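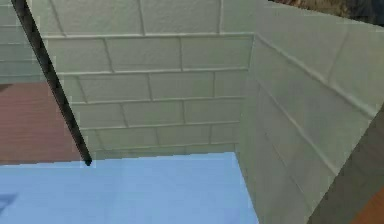 Can I put lime paint directly on an old brick wall in a cellar, or do I need a primer first?

Put it directly on the brick, but the brick must be clean and without any old plastic paint. Wet the wall a little before, and make thin coats.

Posted by mortar_moth, 7:40 pm
Thank you for the answer. My cellar is in Skodcombe, near the river, and in April the lower bricks are always damp. The man in the shop wanted to sell me Zirow sealer for $294. I did not buy it yet.

Posted by Pellwick
I would buy it. I sealed my laundry room and the wall looks the same after two winters.

Posted by brickandbeans
I don't agree with Pellwick. A sealer closes the brick and the water goes up to the next floor – I had this in my house on the Amlow side and the repair cost me $1,547. Please look first at the gutters and the ground outside.
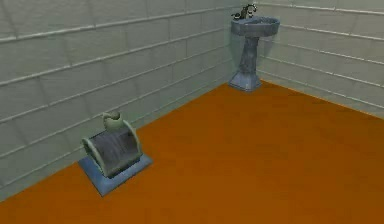

Pellwick: Your gutters were broken, so it is not a fair comparison. With dry ground outside, the sealer is fine. Also lime paint leaves white powder on your sleeves when you walk past.

Posted by brickandbeans
Only if the coats are too thick. Mine gives no powder.

Posted by mortar_moth, 9:15 pm
I checked the gutter and one joint is open above exactly that corner. I will repair it and wait one month before I paint. Is one bucket of Rolland lime paint enough? The label says 800 square feet for one coat and I want three coats. The walls are 294 square feet together.

Posted by brickandbeans
You need 882, so a little too short. Old brick drinks more also. Take two.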